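Unit 7: Evaluating a Hand-Held Gripper Kit
Instructor: Palesa Shabalala

Reading for this unit: Demari kit manual, sections on cabling and calibration. Bring your notes from Monday.

1. What is on offer

Demex sells the Demari kit as a pair of hand-held grippers, a cable set and a license for Clindatbridge, the recording software. The list price is 2,180 per pair. The license covers 16 seats and renews yearly. Spare fingers are sold separately, and the quote we received did not include them.

2. Criteria

Score each item from 0 to 5. Half points are allowed.

a. Finger travel. Measure the full opening with calipers, three readings per gripper.
b. Cable drag. Note any task in which the cable changes the path of the wrist.
c. Plate rigidity. Press the corner of the mounting plate and record visible flex.
d. Time sync. Compare left and right logs in Clindatbridge. Offsets above 9 ms fail.
e. Operator fatigue. Use the Oyelaran scale from Unit 4.

3. Tabletop task

The reference task is a two-handed transfer between a tray and a bowl on a saucer. Both grippers are wired, one per hand, and the cables run back toward the operator. Keep the fingers of the idle gripper open and clear of the dishes. The tray has a raised lip — approach from above, never from the side. Dishes go toward the far edge of the mat, the tray nearer the operator. 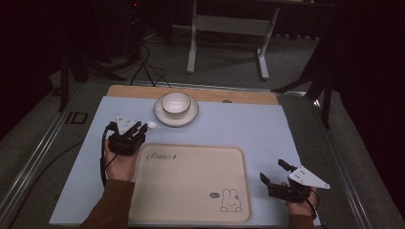
4. Write-up

Submit one score sheet per pair of students, plus the raw logs. State the firmware version. A score of 2 or lower on any item needs a short written justification with the log time. Price is scored separately in Unit 8 and should not affect the figures here.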